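7 min read

3.2 Flavor names and purchase choice

The second part of the study looked at how shoppers read the flavor name on a bag of potato chips before they pick it up. We worked with 40 adults in Drimau who buy salty snacks at least twice a month. Each person sorted 136 printed flavor names into as many groups as they liked and then gave each group a short label. Sessions were held in the afternoon and lasted up to 14 minutes. Names were printed in black on white cards so that color could not guide the sorting.

Most people made a first split between names that point to a way of cooking and names that point to an ingredient. A third, smaller group held names that promise the plain taste of the potato. The labels for this last group varied more than the others, and seven people left it without a label.

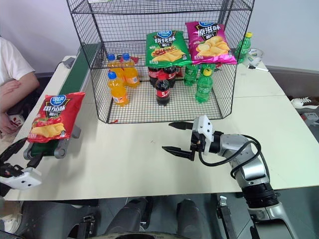 Figure 4. Three bags of potato chips with Chinese flavor names.

Color was treated separately, in a follow-up task with full packages. The card results gave us no reason to expect that plain flavors would be linked to one color, and they were not. Cooking names were matched to dark or earthy shades by most of the group. Packages on sale do not always follow this pattern. The barbecue flavor in Figure 4 (烧烤味) comes in a green bag, and the original flavor (原滋味) in a magenta-purple one. Several people in the follow-up took green to mean cucumber, lime or seaweed until they read the name.

We repeated the color task with two snack lines, Gostetine and Jostinine, whose packages differ mainly in the size of the flavor name. Reading errors were less common with the larger lettering. The gap was widest for shoppers who said they usually choose by color. Results from the Sầm store are reported in Section 3.3, as the shelves there were restocked in March and the order of flavors changed.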